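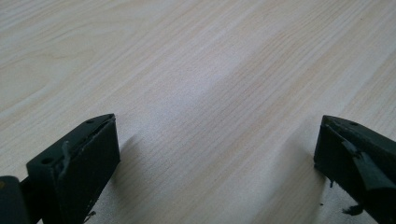
Efa Ifans clears her kitchen table every evening before supper, and I do mean clears it. The mail goes in a drawer, the fruit bowl goes on the windowsill, and whatever her two boys have left behind gets carried to the bottom stair. When I came by one afternoon in June she had already done it once on my account, and she ran her palm over the wood before she would let me put my notebook down.

"I like to feel the crumbs before I see them," she said, and laughed at herself. "My mother did the same thing. She'd be talking to you and her hand would be going the whole time."

Efa moved to Waltow nine years ago, from a rented place in Rusow where the table folded down off the wall and held two plates, or one plate and a homework book. The first thing she bought for the new house was a big pale table. She paid 600 for it, secondhand, from a family on the road to Wisemau, and it rode home upside down in a neighbor's trailer with a quilt tied around it — the good quilt, she told me, a little sheepishly.

I asked why she had wanted a light one. Everyone warned her off, she said, with children in the house. "But a dark table hides things, and then your sleeve finds them. On this I can see where I've been and where I haven't." In the late afternoon the light comes in low and she has to bend down sideways to look along the top, which is how she catches the jam.

Her method, if she'll forgive me for calling it that, she learned from Leonie Ackermann, who lives two doors down and spent many years cleaning guest rooms. Leonie joined us for coffee and had plenty to say about it. "Everybody uses too much water," she told me. "You want the cloth so it feels cool in your hand and that's all. Go with the grain, go all the way to the end, and fold the cloth over before you come back." Then a dry towel, right away. She doesn't care for sprays, and she was quite stern about scouring pads.

The whole business takes Efa 10 minutes, most of it spent finding homes for things. She used to keep a tray for odds and ends in the middle of the table, until the tray filled up and the odds and ends began to gather beside it. Now the tray lives in the hall, "where it can be as ugly as it likes."

Do the boys help? The older one does, she said, when there's cake. The younger one wipes a very clean circle in front of his own chair and goes outside.

We had a second cup, and Leonie put hers down on a folded napkin without being asked.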